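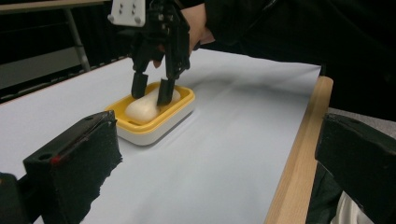 Kanwood Tests Its Soap Dish Claims Before Making Any

January 30, 2021 — Most soap dishes are sold with promises they can't keep. They will save you money. They will end the mess by the sink. Kanwood, which sells household goods through its Rostlow store, has its doubts, and that includes doubts about its own two-part dish: a yellow tray on a white base, with a small drainage slot in the front face.

The company will run a home trial with 42 households before it prints a word about performance on the box. Each home gets a dish and a plain white bar, and keeps notes for 90 days.

"A slot is a hole in a piece of a dish," said Inmaculada Manzano, product lead at Kanwood. "I want to see whether people's soap lasts longer. If it doesn't, we'll sell it as a yellow dish and leave it there."

Rodrigo Nieto, who buys for the store, is no easier to please. He wants to know how often people lift the tray off to clean the base — his guess is hardly ever.

Results are due in May, good or bad. No price has been set.

Households in Rostlow can sign up at the Kanwood service desk.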